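Wall panel joint opening up — fill it or cover it?

clumwood65
Posted 2019-03-06

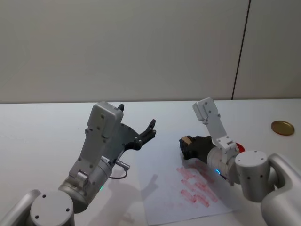 The seam, behind the table toward the right.

We paneled this wall last June and I want it gone before I repaint. Flexible caulk or a cover strip?

sornby_dan
Caulk. I did 18 joints that way in my shop and three have cracked. Ten minutes to redo those.

Emier
Three cracked is why I'd use a strip. Panels move with the seasons and caulk only hides it for a while. Paint the strip the wall color.

sornby_dan
A strip on a flat wall looks like a trailer. Sorry.

M. Matlala
Check that the panel edges are fastened first. If they flex when you push, neither one will hold.

clumwood65
Pushed on it. The right side gives a little near the top. Adding screws this weekend, then caulk.

Emier
Your wall. I'd still buy the strip.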